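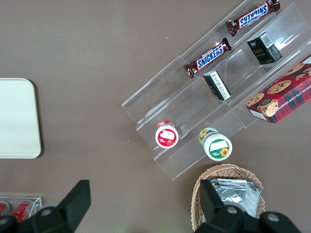
Sorting out the snack table, a thread

Chaiwat Intarasuk
@chaiwat_intarasuk
Aug 24, 2022

1/ Finally got to the snack table at work today. It has been a pile since January. Writing down what I did so I can point people to it when they ask where something went.

2/ The main thing is the clear acrylic step stand. I ordered it from Flatitz after looking at a bamboo one from Orken that was too deep for our table. The Orken one looked nicer. The clear one lets you see what's on the step behind, so I went with that.

3/ It's set at an angle on the table for now. I tried it straight against the wall first and people on the window side couldn't reach the back. Might still change it.

4/ Candy bars go on top. Right now that's two Snickers. They lie flat on the steps fine. Standing them on end doesn't work, they slide down and take everything else with them.

5/ Small boxes go on the steps too. They're dark and they all look the same from a distance, so if you take the last one out of a box please throw the box away. I found four empties this morning.

6/ Cookies are the chocolate chip shortbread in the red plaid box. The box is bigger than anything else on the stand so it gets the right end, down low. It sticks out a little. I can live with it.

7/ Someone asked if I could take the cookies out and put them in a jar. I could, but then they go soft, and I'd have to write a label for the allergy people. The box already has one. Staying in the box.

8/ The little round jars are on the bottom step. One has fruit on the label and the other has a sunflower. They used to live in the drawer with the tea and got forgotten. Bottom step is best for anything round -- if it gets knocked it doesn't have far to fall.

9/ Foil packets: wicker basket. Upright, not flat. When they were flat everybody dug through to the bottom and the ones on top ended up on the floor. Standing up you just pull one.

10/ The basket cost 7 dollars at Davolell. I bought the small size and I'm glad I did. The next size up would hold 50 packets and then I'd be the one throwing out 50 stale packets.

11/ Red-wrapped things are in the small clear container at the corner. Those go faster than anything else. I fill it once in the morning and that's it for the day.

12/ The cream tray on the left is for stuff people bring in from home or from a trip. Please use the tray and don't put things on the stand. The stand is full and I know where everything on it goes.

13/ Cleaning: the acrylic shows fingerprints badly under our lights. Soft cloth, warm water, one drop of dish soap. No glass cleaner. I clouded a shelf at home with it and it never came back.

14/ Also lift the stand off the table when you wipe under it. Don't drag it. It leaves marks on the brown top and those are hard to get out. Ask me about the ones by the printer.

15/ A few of you asked about drinks. Drinks are staying on the Jansen cart by the sink. I don't want cans next to open boxes, and the cart has a lip so things don't roll off.

16/ Still on my list: a hook for the scissors, and somewhere for napkins. Napkins are on top of the microwave until then.

17/ If you want something added to the next order, write it on the sheet on the fridge. Brand and size please. "Chips" is hard to shop for.

18/ Next order goes in when the basket is down to its last row.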